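How I Mark Out and Clamp a Big Bin So It Stays Put
21 Jun 2020

I get asked about bins more than I ever expected when I started this page, and mostly it's the same question: how do you keep one of those big gray ones from creeping across the table while you're working out of it? You reach in, you bump a wall, you reach in again, and an hour later the thing is three inches from where it started and everything you measured is off. I've been through a few fixes (non-slip mat, double-sided tape, a brick – don't use a brick) and what I do now takes maybe 15 minutes and costs next to nothing.

What you'll need:
A large rectangular bin, the stiffer the better
Spring clamps, at least two
A roll of blue painter's tape
A flat sheet of cardboard
A pencil and a tape measure

Start by clearing the table and wiping it down, and let it dry all the way. Tape will not stick to a dusty tabletop, and if yours is bare wood like mine it holds on to more dust than you'd think. Now put the bin where you want it and work from it for a bit before you commit to anything. Reach to the far corners. If you have to lean your belly on the table to get there, pull the bin closer. My friend Iona Pringle is a good bit shorter than me and hers sits nearly at the front edge, so don't copy somebody else's numbers.

Once you're happy, do the tape. I don't tape the bin itself down. I use short pieces to mark corners, one strip going each way so they make an L, and I press them flat with my thumbnail. Two corners is plenty for something with straight sides, because if those two line up, the rest has to. Don't stretch the tape as you lay it! It shrinks back and your nice crisp corner wanders off.
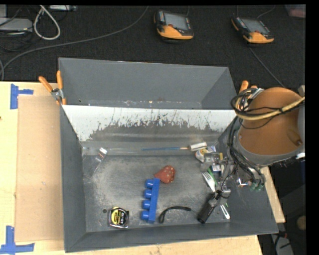
The cardboard is my favorite part. I like a flat spot right next to the bin for whatever is coming out or going in, and a plain tan sheet is perfect for it – soft enough that it won't scratch things, and when it gets grubby you cut another one. Mark its corners the same way you would the bin's. That way when you swap in a fresh sheet you drop it right back into the same place, no measuring.

Then the clamps. Squeeze the handles, slide the jaws down over the wall of the bin, and let go slowly (ask my thumb how I know). If your bin has a lip that sits close to a table edge or a rail, catch both in the jaws and it's not going anywhere. If it doesn't, clamp the wall to a scrap board that you've screwed down behind it. Put one near each end so the bin can't pivot. I've used Vornell clamps for years and the springs are still strong, but Ross Guthrie swears by his Rennie ones and I can't say I've noticed a difference. Bright handles are worth having, whatever you buy, as you'll find them again when they land on the floor.

Give it a shove. A little flex in the wall is fine, but if the bottom slides, move the clamps farther apart and try again.

A couple of extras. Change the tape every few weeks, or it bakes on and you'll be scraping it off with a plastic card. And write the bin's position in pencil on the underside of the table, so you've still got it if the tape gets peeled up. I didn't do that in October and had to set up the whole thing again from memory, which took me most of an evening and I'm still not sure I got it right.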